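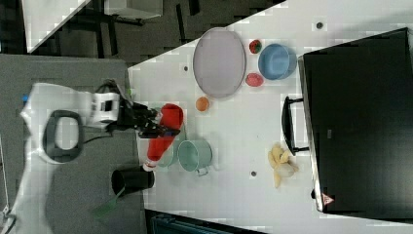 Play food, pastel dishes and one red bottle, all on the white table.

Home Blog Toys Kitchen About Contact

I have never believed in the pretend kitchen as an educational purchase. The leaflet for the Hanidora set promises "up to 400 ways to play", and I would like to meet whoever got past 17.

Still, Mieke Van Dijk swears by hers, so I gave it a proper look. The colander is the best piece. It has rows of little holes and a tab at each end, and the pale green is nicer than the colour of my real one. The strawberries I could take or leave.
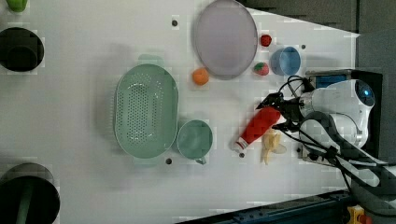
Does it need that much crockery?

I doubt it. There's a big lavender plate that takes up half the room at the top, and then one small orange rolls up beside it looking lost. A blue bowl, a green thing with a handle that I'd call a cup on some days and a saucepan on others - fine, but who is coming to dinner? 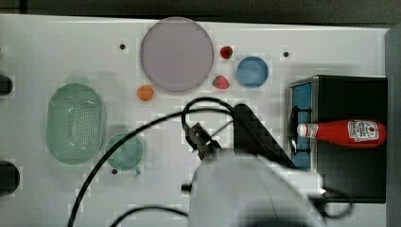 Photo: Kwaku Fiadzo / Zorkcombe

Kwaku thinks I'm being mean and that the colours are the whole point. Maybe. My niece ignored the colours last July and spent an afternoon putting a sock in a pan.

The stove I'll grudgingly allow. Silver body, blue top, two black knobs at the front, and it looks like a cooker, which is more than I can say for the one we had from Gyamfi. I'm less sure about the banana peel. Why would you buy a child the bit you throw away?

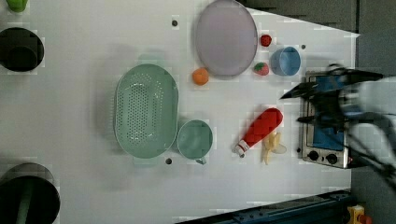
Ketchup, banana peel and the little stove.

I've put off ordering one until I've seen what Grorkico charges.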